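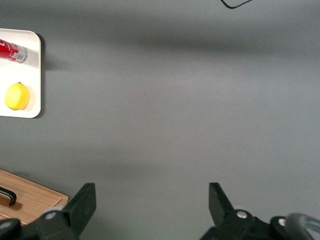

Our project began with a complaint we kept hearing in the student lounge at Lastavdale, which is that the shared tables are never quite clear when you want to sit down and work. Someone's lunch is always still there, and it has usually spread. We wanted to find out whether giving people a tray to put their things on would keep the rest of the table free, and we spent most of August trying it out (longer than we planned, but we were enjoying ourselves!). A white tray with a raised rim, set over to one side of a gray tabletop, can hold a red drink can lying on its side and a lemon, and the middle of the table is still open for a notebook. We grew very fond of that arrangement and came back to it often.

The trays came from Rollstead, and we tried them on 20 tables over the course of the project. Our first idea was to put the tray in the center, like a serving dish, and people simply pushed it out of the way. Moving it to the left edge went down much better, though left-handed classmates had some fair objections — we should have asked them sooner.

Round things were our other worry. Cans and fruit like to wander, and we spent a happy afternoon comparing rims before settling on a low one, which people found easier to reach over. We would still like to test a deeper tray, and to repeat everything in the Pereyra building, where the tables are smaller and the lunches seem to be larger.

October 2025

3,102 views · 20 comments

Related reports
Where Do the Mugs Go? A Kitchen Shelf Study
Labeling the Skuseck Storage Room
Better Hooks for Wet Coats

This site uses cookies. By continuing to browse, you agree to their use.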